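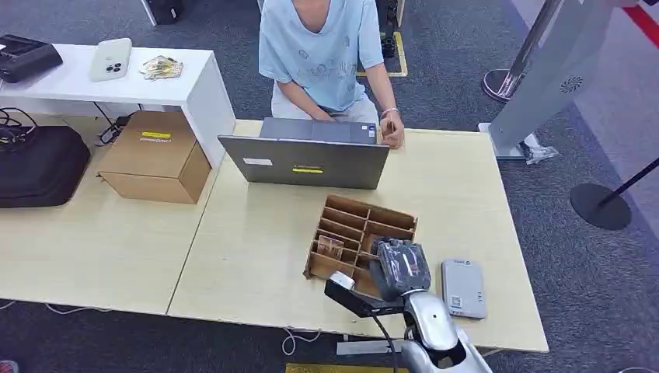

Wrapped part over the cardboard divider tray, with the operator's laptop across the table.

Clorine open day: notes on three grippers

I went to the Clorine open day mainly to see grippers. We pack small spare parts into cardboard trays, most of them bagged in clear film, and film is what gives our current suction setup trouble. Clorine had said visitors could see different hands tried on the same kind of part, so I took the early train and was at the door a little before 9 a.m.

The hall is carpeted, with the work areas marked out in yellow tape. Most of the morning went to the tray task. The arm picks a bagged part from the table, moves over the tray and lowers it into a slot. The operator runs it from a laptop on the same table and will change the approach height or grip force if you ask.

The first hand was the white and black one from Dotness. In the set I watched it placed 18 parts and dropped none, but it was slow on the way down. With the force turned up it left creases in the film. With the force turned down the part rotated a little in the grip, and then it caught on the cardboard wall going in. The operator settled on a middle value and left it there. I would want to see the same thing with our thinner bags, which are slicker.

Cycle time was 7 seconds with the arm at the speed they considered normal. They could run it faster, but the cardboard dividers are thin and a bad placement bends them. I have the same problem at home, so I was glad they didn't hide it.

Camera setup got less time than I wanted. They run one view from above and one at the wrist. For bagged parts the wrist view matters more, at least in the last few inches, when the arm itself covers half the tray from above. Reflections off the film were still a problem under the ceiling lights.

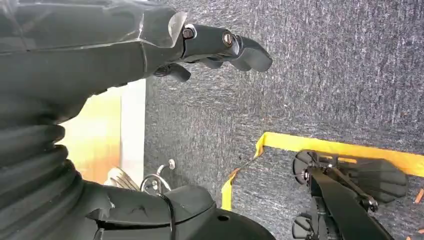
Last changed: November, 4:40 p.m. (fixed the cable note)

After lunch we looked at the jointed fingers from Vonitz. The segments are a matte charcoal plastic and pivot on brass-colored screws, which makes it easy to see where the finger bends. The blunt pad at the tip is kinder to film than I expected. It needs more room to close, though, and in a narrow slot the lower segment would reach the divider before the part was down.

Karunaratne makes a hand with broad black pads. It holds a wide part very steadily and I would consider it for our boxed items. For tray work it is too wide — two neighboring slots would have to stay empty.

Swapping hands took 5 minutes each time, including the cable. The cable is the slow part. The Dotness connector is keyed and the other two are not.

I asked about wear. Clorine has 523 hours on the Dotness pads and said they had been replaced once. They had no figure for the Vonitz fingers yet.

Still open for us: a price for the Dotness hand with spare pads, and whether Clorine will run a box of our own bags if we mail them. The contact desk said yes to the second one but wanted the tray drawings first. I am sending those along with two empty trays.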